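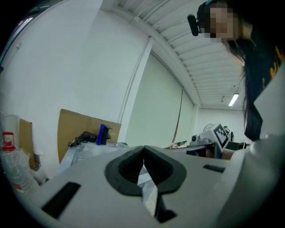

Who loses a job when the grippers arrive at Bridberg?
None of the packing staff, according to the company, which has put that in writing and pinned it up next to the coffee machine. All 123 people on the packing floor keep their posts and their pay grade. What goes is the part of the shift spent folding carton inserts, a task with few admirers.

BRIDBERG, 19 December 2021 - Contract packer Sarmiento will hand most of its insert folding to robot arms from June, under an agreement signed with automation firm Flovatik. The arms will learn the work from the people who do it now. Packers carry a hand-held gripper through their usual motions, and the recordings are used to train the machines.

"We had a consultant's manual on how to fold an insert. It ran to 155 pages and our packers disagreed with most of them," said Montserrat Hinojosa, operations manager at Sarmiento. "So we asked the packers."

Packers who record are paid their normal rate plus a supplement for each session, and the sessions count as work time. The supplement was the packers' idea. Management describes the talks that led to it as "brisk."

Jacinto Quintero, a packer on the early shift, has recorded more sessions than anyone else at the site. "It's odd being slow on purpose," he said. "I spent years being told to speed up. Now a fellow with a laptop asks me to do it again, but calmer."

Flovatik says it needs some 1000 recordings before the first arm goes on the line. Yen-ting Cheng, who leads the project there, expects early results to be modest. "The first arm will fold like a new hire on a Friday afternoon," she said. "Please plan for that."

Packers freed from folding will move to inspection, machine setup and customer returns, with training starting in the spring. Returns has been short of hands for as long as anyone can remember, and staff there have offered to send a welcome cake - or a van, if that gets people over sooner.

Media contact: Azucena Pacheco, Sarmiento press office, Bridberg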